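Subject: Re: [stirari-users] Spooler drops jobs after log rotation

On the Perville list somebody wrote:

> We run Stirari 4 on one host with 80 queues. After the nightly
> rotation the spooler keeps running but stops accepting new jobs.
> A restart clears it. The log shows nothing after the rotate line.
> Is this a known problem with the Skomar backend?

Known, and the backend is not at fault. The spooler opens its log once at startup and holds the descriptor. When logrotate moves the file and compresses it, the process keeps writing to the old inode. That alone is harmless. The trouble starts when the postrotate script sends HUP, which reloads the queue table as well as the log. With more than 12 queues the reload runs past the lock timeout and the listener stays paused.

Two ways to fix it:

1. Use copytruncate and remove the postrotate block. You may lose a few lines at the moment of truncation.

2. Keep HUP and raise lock_timeout to 900 in spool.conf. The value is in seconds. Restart once so the new value is read; a reload does not pick it up.

I use the second on both hosts. Check that the Vieira module is loaded after the queue table and not before, or the timeout falls back to the default without a warning.

If the listener still pauses, send the output of "spoolctl status -v" taken before the restart. Output taken afterward shows a clean state and is of no use.
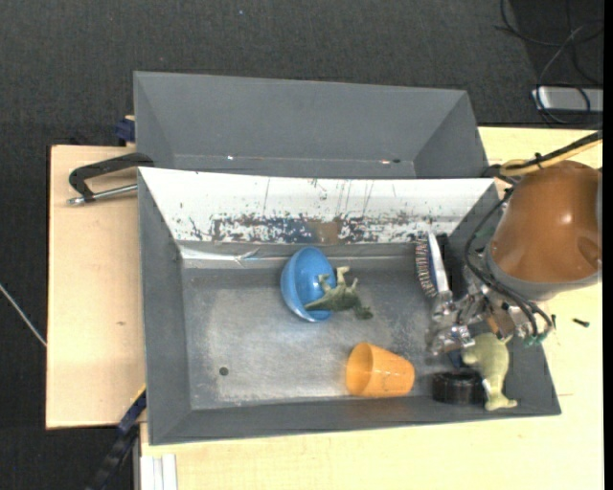 Option 2 worked on our test host, but lock_timeout had to go in the global section. Under a queue heading it was ignored. The man page puts it in the wrong place and should be corrected.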